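Shop Floor Budgeting > Automation > Two-arm cell for switch sorting, what am I forgetting?

pthakur_ops
Posted July 9, 2024

I have to hand in a budget for a two-arm cell and I would like to be yelled at by strangers before I get yelled at by my boss.

We rebuild control panels. Old push-button switches come back by the bin, and a person sorts them into keep and scrap. It's dull work and we can't keep anyone on it past January. I have quotes from two integrators. Sirance wants to sell us everything, including a fence, a tablet, and a training day with lunch. Stullgate wants to sell us two arms and wish us luck.

Volume is 300 switches on a normal shift. There are 143 part numbers on the list, though most of what we see is the same 15.

What do people leave out of these budgets?

ihnatiuk
Grippers. The quote says "gripper included" and you get the one that was on the shelf. Then you find out your mushroom caps are wider than the jaws open, and fingers become a line item. Ask for the stroke in writing.

Also the table. I have never seen a table in a quote. Apparently the arms float.

zakhar_m
Two arms is one arm too many. Buy one, put a tray on each side of it, and spend the difference on a decent feeder. I've said this in every thread for years and I'm going to keep saying it.

pthakur_ops
@zakhar_m I asked for one arm first. Both integrators got very quiet and then sent me a two-arm quote. I assumed there was a reason besides the obvious one.

tkovalchuk
There can be. A tipped-over switch with a contact block on the back is an annoying shape. One arm picks it up by whatever it can reach, and then you want a second hand to turn it or take it by the collar. If all you do is pick and drop, Zakhar is right, and I'm sorry to have typed that.

Whatever you buy, price it around the layout. Trays and loose parts on one surface, both arms able to get there without knocking elbows. The elbows are what get you. People measure the gripper and forget there's a big round joint hanging over the tray behind it. 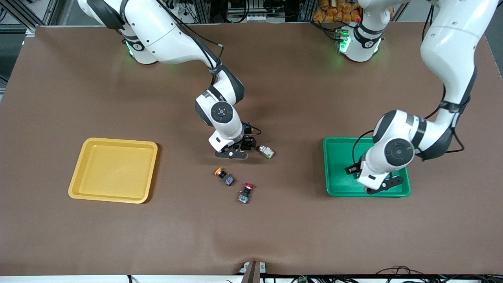

My list of things that never make the first quote:

1. The surface. Brown covering on a table like that one will wrinkle, and a switch lying on its side doesn't care for wrinkles. Budget for replacing it.

2. Trays. Cheap, shallow, two colors, a raised rim. Buy ten times what you need. They walk off to hold somebody's screws.

3. Cable management. Look at the bottom right corner if you want to see where the cables go when there's no line for it. Ours was worse.

4. Spare fingertips. They wear, they get bent, and the lead time is a personal insult.

5. Somebody's hours. This one is bigger than the other four put together and you will be told it's zero.

ihnatiuk
Seconding number five. Our hours went under "commissioning," which finished on paper long before it finished on the floor.

dmelnychuk
Disagreeing with the trays. Get proper machined nests. Loose switches scattered in the middle of a table is a demo, you can't run a shift like that. If the part is always in the same place, half your software cost disappears.

tkovalchuk
@dmelnychuk And who puts the switches in the nests?

dmelnychuk
An operator.

tkovalchuk
The one she can't keep past January?

dmelnychuk
I'll allow it. Vibratory feeder, then nests.

zakhar_m
A feeder! As I said in post three.

pthakur_ops
I did price a feeder. Arriaga quoted me a bowl and asked how many shapes. I told them 143 and they asked if I meant part numbers. I did. They have not called back.

One more thing. Some of what comes back still has wire on it, little thin loops off the terminals. Does anybody's cell cope with that, or do I need a person snipping first?

ihnatiuk
Snip first. A loose wire will find the finger, the tray rim and the next switch, in whatever order hurts most. Put a bench and a pair of cutters in the budget. $1,112 covered ours, with a stool, and it's the only line nobody upstairs ever questioned.

zakhar_m
So now it's two arms and a person.

pthakur_ops
A person for part of a shift. Let me have this.

tkovalchuk
Before you sign with either of them, mail a box of your ugliest switches and make them run it while you stand there. Stullgate will grumble. Tradix did it for us for the price of shipping, and we changed the gripper choice the same week.

pthakur_ops
Box is packed. I put the wires ones on top so they can't say they didn't see them. Will post the revised number once I've added a table.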